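Dye Workshop Notebook, Stetsiuk Building
January – Entry 31, madder on wool, second series
Entered by Lucian Preda; read by Bohdan Sirko 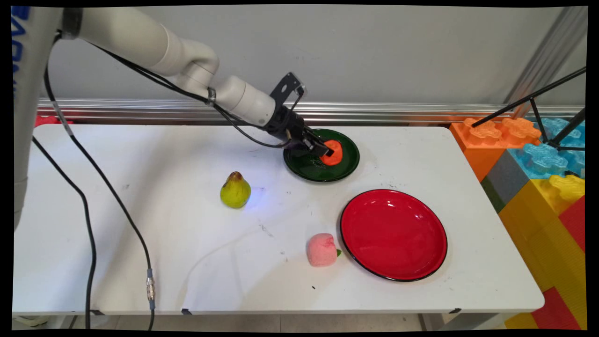
The second series of madder baths was begun at 8:40 this morning, using the ground root supplied by Jultitz. The purpose is to establish whether the brownish cast recorded in the first series came from the root or from the temperature of the bath. All skeins were scoured yesterday and mordanted overnight with alum. The target for the series is a clear orange, of the general family of the soft orange piece on the dark green plate, with no brick tone in it. Bohdan Sirko has asked that shades be judged by daylight at the north window only, and this rule will be kept for the remainder of the month.

Bath A was raised slowly to 65 degrees Celsius and held there for two hours. Bath B was raised to 84 degrees and held for the same period. Both were made up with tap water from the same draw. Bath B ran over its mark for several minutes before the burner was turned down, and its result should be read with that in mind.

Observations at removal. Skein A: warm orange, even along its length, slightly pale at the tie. Skein B: redder and duller, with the brown cast plainly present. The tie on B had been drawn too tight and left a white band. Ties are to be made as loose figure eights from now on.

Rinse water from A cleared on the fourth change. B was still giving color on the sixth and was left to stand.

It is provisionally held that temperature is the principal cause. The root has not been ruled out – a small quantity of the older Kollurell stock remains in the dry cupboard and should be run at the lower temperature for comparison.

Other matters. The Ciltis thermometer reads 2 degrees low against the glass one. The figures above are from the glass. The lid of the large enamel pot no longer seats properly.

To do: cut and label samples from A and B; half of each to go in the window for the fading test, half in the drawer. Order alum. B. S. to weigh out the Kollurell root before the next bath.

Added at 4:15: skein A has dried lighter than expected. Still acceptable.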